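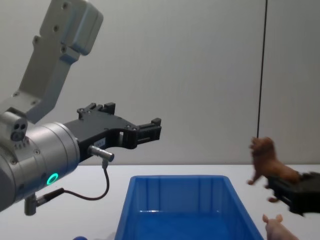
Figure 5. Bin placement task: lion held in the right gripper, left gripper open.

5.2 Recording a Bin Placement Episode

This section describes how operators at Burngate record a single episode of the bin placement task under the Trirkari study. It applies to the two-arm station only. Arm power-up, joint homing and emergency stop checks are covered in the preceding section and must be complete before any step below is started.

The study examines whether a policy trained on two-arm demonstrations learns to keep the unused arm still while the other arm works. Earlier recordings treated the unused arm as if it carried no information, and operators let it drift or parked it wherever they liked. Policies trained on those recordings reproduced the drift and at times moved both arms toward the same toy. The Bonsu protocol was written in response. Under this protocol the unused arm is given a role in every episode, and its position is recorded and reviewed with the same care as that of the working arm.

Terms used in this section

Working arm: the arm that holds, or is about to hold, the toy.
Waiting arm: the other arm. Its gripper is open and empty for the whole episode.
Target toy: the toy named in the task prompt.
Distractor: any toy on the table that the prompt does not name.
Hold: a deliberate pause with the target toy raised and both arms still.

Preparing the table

1. Clear the tabletop of tools, labels and packaging.

2. Place the blue bin on the tabletop with its open side up. Confirm that it is empty. Do not tape or clamp it down; small differences in its position from one episode to the next are wanted.

3. Open the task prompt in Zolto and read the name of the target toy and the side of the working arm. Both are drawn at random. Do not skip a prompt in order to obtain an easier one.

4. Set the target toy within reach of the working arm. The toy may stand or lie on its side, as the prompt directs.

5. Set out the distractors. A distractor may stand close to the bin but must not lean against it.

6. Check the live view from each camera. The target toy need not be visible in all of them. The wrist view of the waiting arm will often show the toy near one edge or leave it out altogether, and this is acceptable.

Note: The wall behind the table is part of the recorded background. Do not hang anything on it between episodes of the same batch.

Caution: Keep hands and sleeves away from the jaws while the arms are powered. The grippers close with enough force to bruise a finger, and the software force limit does not apply until recording has begun.

Recording the episode

7. Bring the waiting arm to its ready position with the gripper open. The ready position is on its own side of the bin, with the fingers clear of the tabletop and clear of the bin walls. A fingertip may come close to the rim but must not touch it.

8. Press the left pedal once to begin recording. Wait for the tone.

9. Move the working arm to the target toy at a steady speed. Approach from the side or from below where the shape of the toy allows it. Animal figures with a mane, horns or a raised tail should be gripped by the body or legs.

10. Close the gripper and lift. If the toy turns in the jaws but stays secure, continue. Turned grasps are useful to the study and are not to be corrected.

11. Bring the toy to a point beside the bin and hold it there for two seconds. The hold marks the boundary between the reaching segment and the placing segment, and Zolto uses it to divide the episode automatically. A hold that is too short will be missed. 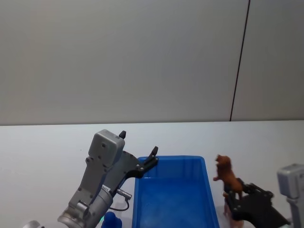

12. Move the toy over the open part of the bin, lower it, and open the gripper. Release the toy inside the bin. Toys dropped from above the rim tend to bounce, and the episode will be rejected if the toy leaves the bin.

13. Withdraw the working arm upward first and then outward. Do not drag the fingers along the inner wall.

14. Press the left pedal again to end recording. Keep both arms still until the second tone sounds.

Note: Should the waiting arm be moved by accident during steps 9 to 13, finish the episode and mark it "wait fault" in Zolto. Do not move the arm back into place while recording. Correction movements are harder to filter out than the original error.

Caution: The two grippers share the space above the bin. The collision check stops both arms when their separation falls below the set limit, and a stopped arm does not always keep its grip. Never reach under a held toy to catch it. Use the release command on the station panel and let the toy fall to the table.

Marking the episode

15. Play the recording back once at normal speed, using the head view.

16. Enter one of the following results:

Complete. The target toy is in the bin and the waiting arm stayed within its limits.
Wait fault. The target toy is in the bin but the waiting arm moved.
Miss. The toy was dropped outside the bin, or was never lifted.
Wrong toy. A distractor was moved in place of the target.
Void. A camera failed, a person entered the view, or an arm was stopped by the collision check.

17. Add a comment only where the result needs explaining. Comments are read by the review group and are not used in training.

18. Return the bin to an empty state and reset the table from step 1.

All results other than Void are kept. Misses are used to train the success detector, and discarding them would leave that detector with very little to learn from.

Checking the wrist views

Wrist views need separate attention. A wrist camera moves with its arm, so the edge of the table may cross the picture at a steep angle. This is normal and is not a sign of a loose mount. A loose mount is identified by the gripper itself: the fingers should keep the same place in the picture from the first image of the episode to the last, apart from their own opening and closing. If the base of the gripper shifts against the border of the picture, stop the batch and refit the camera as described in the maintenance section.

Wrist views are also the most useful record of how far the waiting arm stood from the bin. Reviewers compare the position of the open fingers with the nearest rim at the start of the episode and again during the hold. The two positions should agree. A change in lighting on the bin's inner walls can look like movement at first glance, and the joint log should be consulted before a fault is entered.
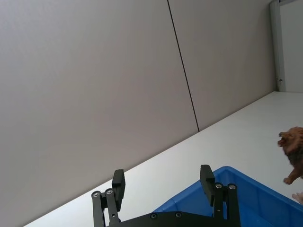
Catríona Keogh, responding to the draft of this section, objected that a fixed ready position makes the waiting arm too easy to predict. In her view a policy could learn to hold one set of joint angles and would appear to have learned to wait, when a small change in the position of the bin would show otherwise. She asked that the ready position be varied within each batch and that test episodes include positions never used in training.

The first request has been adopted. Operators now choose a fresh ready position for each episode within the limits of step 7. The second is under review by Iker Cuesta, who maintains the test set.

Results to date

The training set used for the present comparison contains 3,000 episodes marked Complete. Policies trained on it kept the waiting arm within limits more often than policies trained on the earlier recordings, and stops from the collision check became less frequent. Placement success was little changed. The protocol should therefore be understood as a means of improving the behavior of the unused arm. It has not been shown to improve grasping, and no claim to that effect should be made in reports.

The comparison has one known weakness. The earlier recordings were made by different operators, and part of the difference may come from their experience and habits. A repeat using the same operators for both methods is planned for May.

Storage of records

Episodes are copied to the Burngate archive at the close of each batch. Leave the station powered until Zolto shows that the copy has been verified. Local files may then be removed. Episodes marked Void remain on the station and are deleted by the station manager.

Continue to Section 5.3 for tasks in which the toy is passed from one gripper to the other.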